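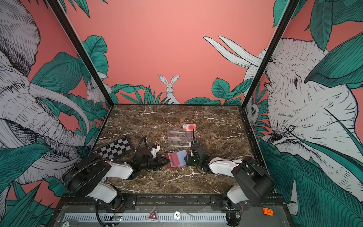

検索　キーワードを入力　詳細検索

カテゴリ：収納・手入れ ＞ カード、小物

件名：Re: カード立てを使った仕分けの手順について
差出人：ラブリー・マナラスタス
日付：2020年2月26日

マナラスタスです。

ホーソーンさんの質問に答えます。長くなるので、先に引用をまとめて載せて、そのあとに順番に書きます。

> ホーソーンです。
>
> 例会で使っている Grallevard の札を、次回までに整理し直すことになりました。
> いまは赤も桃色も水色もまとめて一つの箱に入れてあり、遊ぶたびに分けるところから
> 始めています。拡張の Dagdag を足してから札が増え、全部で249枚になりました。
> 始める前の仕分けに時間を取られて、後半のゲームができないことが続いています。
>
> マナラスタスさんは透明なアクリルの札立てを使っていると前に書いていましたが、
> 次のことを教えてください。
>
> ・札立てには、どの段階で札を立てるのか。平積みのまま分けてはいけないのか。
> ・立てる向きは表か裏か。
> ・大理石の天板の上だと札が滑りませんか。うちは木の机で、布を敷いています。
> ・市松模様の小さい盤は、どこに置いていますか。うちではいつも札の山の下に
> 入り込んで、探すことになります。
> ・箱の中の仕切りは必要か。
>
> 札立ては近所の店で1000円のものを見つけましたが、まだ買っていません。
> 溝が横に通っている形です。これでよければ買います。
>
> アリーヤ・ホーソーン

まず札立てですが、溝が横に通っているものでよいと思います。うちの Sorley も横溝です。縦の仕切りがついたものも前に使いましたが、札の幅と仕切りの幅が合わず、スリーブに入れたら入らなくなりました。横溝なら幅は関係ありません。気にするのは溝の太さのほうで、スリーブに入れた札を一枚持って店に行き、差してみるのが確実です。きつい溝に無理に差すと、スリーブの底の継ぎ目が裂けます。反対に太すぎる溝では札が後ろに寝て、奥の段が見えなくなります。

いつ立てるかについて。仕分けそのものは平積みでやっています。最初から立てようとすると、一枚ごとに手を止めて溝を探すことになり、かえって遅くなります。手順は次のとおりです。

一、箱から全部出して、裏向きのものを表に返す。
二、色だけで分ける。番号は見ない。
三、色ごとの山を机の中央に重ねて置く。
四、山の一番上に来るべき見出しの札だけを札立てに差す。
五、見出しを見ながら、山を一つずつ番号順にする。

札立てに差すのは四の見出しだけです。手持ちの札を全部立てるものだと思っている方が例会にもいましたが、それをやると段がすぐに埋まりますし、抜くときに隣の札を引っかけます。わたしは右の端から使います。右利きなので、差した札が手の通り道に近いほうが楽です。左利きの方は逆からでよいと思います。

向きは表です。Grallevard の札は裏の模様が全部同じなので、裏を向けて立てても見出しの役をしません。ただし Dagdag の追加札には、表の図柄が基本の札とよく似たものが混じっています。白地に赤い丸の図柄のものは特に紛らわしく、わたしは最初の年に基本の山へ入れてしまい、十二月の例会で一枚足りないと言って全員で床を探しました。それからは、赤い丸の札を先に抜いて見出しに使うことにしています。よその山に紛れる心配がなくなるので、ホーソーンさんのところでも同じようにしてみてください。

天板の件です。大理石はたしかに滑ります。スリーブに入れた札は特にそうで、山を高くすると真ん中から崩れます。うちでは布は敷いていません。布の毛がスリーブの口に入るのが嫌なのと、薄い札を拾うときに布ごとつまんでしまうからです。代わりに山を低くしています。一つの山は指の第一関節くらいまでにして、それを超えたら隣に新しい山を作ります。そろえるときは山の上から軽く押さえ、横から両手で寄せます。片手で寄せると上のほうだけ動きます。

木の机なら布なしでもそれほど滑らないはずです。一度外してみて、だめなら戻してください。どうしても敷くなら、毛足のない薄いゴムのマットのほうが向いています。前に Flokov のマットを借りて使ったときは、札の縁に爪が入りやすくて拾うのが楽でした。ただ、買ったばかりのころは匂いがあり、一晩ほど広げておく必要がありました。

石の天板は冷えるので、寒い部屋ではスリーブが硬くなって口が開きにくくなります。冬は作業の前に部屋を暖めておくほうがよいです。暖房の風が当たる場所では、今度は軽い札が飛びます。うちの机は三方を壁紙を張った板で囲ってあり、手前だけが開いているので、風はあまり入りません。もともとは小物が奥に落ちないように囲ったものですが、冬場は風よけの意味のほうが大きくなりました。壁紙は桃色がかった地に絵の入った柄です。にぎやかすぎると言われますが、桃色の札を壁際に置くと見落としやすいこと以外に困ったことはありません。桃色の山は中央に置いています。

市松の盤について。盤は左に寄せて、平らに置いています。きっちり机の縁に合わせる必要はなく、斜めでもかまいません。札の山と盤の場所を最初に分けておけば、下に入り込むことはなくなります。ホーソーンさんのところで盤が札の下に入るのは、おそらく箱から出す順番のせいです。盤が箱の底にあるなら、札を出したあとに盤を出すことになり、空いた場所に置いて、そこへまた札を広げることになります。箱を詰めるときに盤を一番上にしてください。それだけで変わります。

盤は縁があるぶん厚いので、上に札の束を載せて運ぶと縁の角で一番下の札に跡がつきます。わたしはこれで水色の札を一枚だめにしました。載せるなら間に厚紙を挟んでください。

箱の中の仕切りは、あったほうがよいです。ただ、色ごとに固定の仕切りを入れると、拡張を足したときに作り直しになります。うちでは厚紙を札より少し高く切って、色の境目に挟むだけにしています。高く切るのは、つまんで引き上げるためです。厚紙の上の端に色の名前を書いておくと、片付けをほかの人に頼めます。以前は色鉛筆で塗っていましたが、赤と桃色の区別が照明によってつかないことがあり、文字にしました。

厚紙の切れ端でも足りますが、まとめて買うなら画材店の100枚入りのものが使いやすいです。残りは別のゲームの仕切りにも回せます。薄い画用紙は一年もたたずに上が折れるので勧めません。

仕分けにかかる時間についても聞かれると思うので書いておきます。番号順までそろえるのは、次の例会の前日までに家でやる作業と考えてください。例会の会場でやるのは色分けまでで、終わったあとの片付けのときに二の段階までやって箱に入れます。次に開けたときには色が分かれているので、準備は5分で済むようになりました。前は皆が帰り支度をしながら札を箱に放り込んでいたので、向きもばらばらでした。片付けのときに表にそろえておくと、次の一の段階がほとんど要りません。

枚数の確認は、色ごとに十枚ずつ互い違いに重ねて数えています。全部を続けて数えると途中で話しかけられてやり直しになります。確認した枚数は箱のふたの裏に鉛筆で書き、日付は書かず、変わったら消して書き直しています。Dagdag を入れたのなら、基本だけの枚数も別に書いておくと、拡張を抜いて遊ぶときに困りません。

スリーブを替える時期についてはこのスレッドの話から外れますが、仕分けのときに気づくことが多いので少しだけ。口が白く曇ってきたもの、角が割れたものは、その場で替えずに一か所に寄せておき、最後にまとめて替えます。途中で替えると、古いスリーブと札がどれだったか分からなくなります。古いスリーブと新しいスリーブでは滑り方が違うので、同じ色の中で混ざると、引くときに手触りで分かってしまいます。気にする人がいる会なら、色ごとに全部替えたほうがよいです。うちは気にしない人ばかりなので、割れたものだけ替えています。

札立ての手入れは、乾いた柔らかい布で拭くだけです。アルコールで拭いたら細かいひびが入ったことがあり、それからは使っていません。溝の中のほこりは、厚紙の仕切りの余りを差して横に動かすと取れます。

ホーソーンさんに一つ確認したいのですが、Grallevard は初版のほうでしょうか。初版は水色の札の番号が途中で一つ飛んでいて、なくしたのではなく最初からありません。第二版なら続いているはずです。整理のあとで番号が合わないと思ったら、説明書の奥付を見てください。初版だったら、うちで作った番号の一覧を送ります。

それから、次の例会に札立てを持っていくことはできます。買う前に溝の太さを見たいようでしたら、前日までに返信をください。

ラブリー・マナラスタス

---

前の投稿｜次の投稿｜スレッド一覧
お問い合わせ：リスト管理係　© 卓上遊具の収納メーリングリスト　ページの先頭へ戻る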